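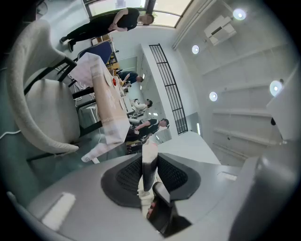

Umut Öztürkmen
Co-founder and Program Lead, Petley Founders' Circle

Frequently asked questions

What is the Founders' Circle?
A peer mentoring program for people running young companies. We match you with someone who has already built a business and is happy to talk about the messy bits – payroll, first hires, the lot. I love this work!

Who can apply?
Anyone who owns at least part of a company that's trading. We've welcomed bakers, software people and a terrific canoe maker. More than 300 founders have been through so far, and they're a wonderful bunch to learn from.

How long does it run?
Four months, starting each September. You'll meet your mentor for two hours a fortnight, usually over coffee.

Who are the mentors?
Doğukan Kahraman looks after the mentor list. He started Stomik and later ran operations at Saraç, so he knows manufacturing inside out (ask him about freight!).

Do you take a share in my company?
No. The program is paid for by Fusix and a small joining fee, and you keep all your equity.

Can my business partner come too?
Yes, please! We can take two people from each company, and you'll share a mentor.

When will I hear back?
Applications close at 5 pm on the last day of July. We reply to everyone by email in August.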